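Lumetow Skips the Folding Board in New Laundry Guide

MANDTHORPE, 28th October - Laundry advice usually promises more than a basket of clothes can deliver. Lumetow, publisher of household guides, today released "Sorted Enough," a short guide to putting clean clothes away that makes fewer claims than most.

The guide grew out of a survey Lumetow ran in August among 3000 readers of its Hidinard newsletter. Only 17 percent said they still used a folding method they had learned from a book or video. The company admits that newsletter readers are hardly a fair sample of anyone.

"I have tested a lot of folding systems, and most of them were designed around a T-shirt," said Damilola Ibrahim, who edited the guide. "Give them a pair of sweatpants with a thick waistband and a drawstring and they go quiet."

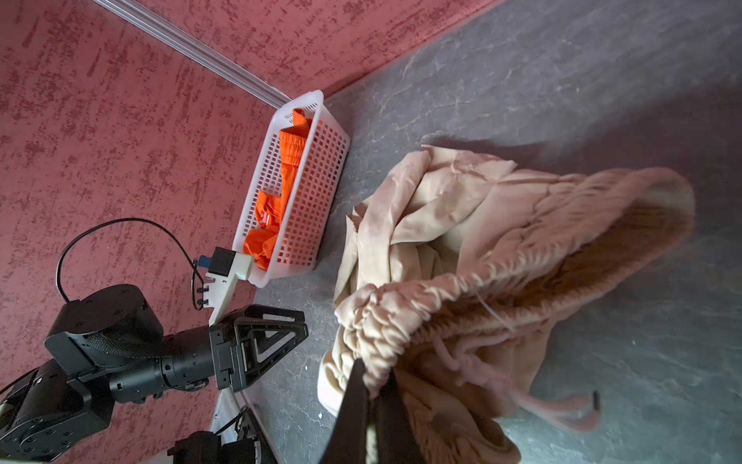 Soft garments with gathered elastic and long cords get their own chapter in "Sorted Enough." Open-grid plastic baskets are covered in chapter two.

The advice is plain. Pull the cords even before folding. Lay the waistband flat if it will lie flat, and roll the garment if it won't. Keep the basket against a wall, where people are less likely to trip over it. Sorting by color gets half a page, and the guide doubts that it matters much once clothes are clean.

Lumetow makes no claim that any of this saves time. Ibrahim timed herself for 30 loads and found the results too uneven to print. "Some days I was faster - some days I was just annoyed," she said.

"Sorted Enough" is available now from Lumetow in paperback and as a download. A first run of 200 review copies is being sent to libraries and bookstores on request.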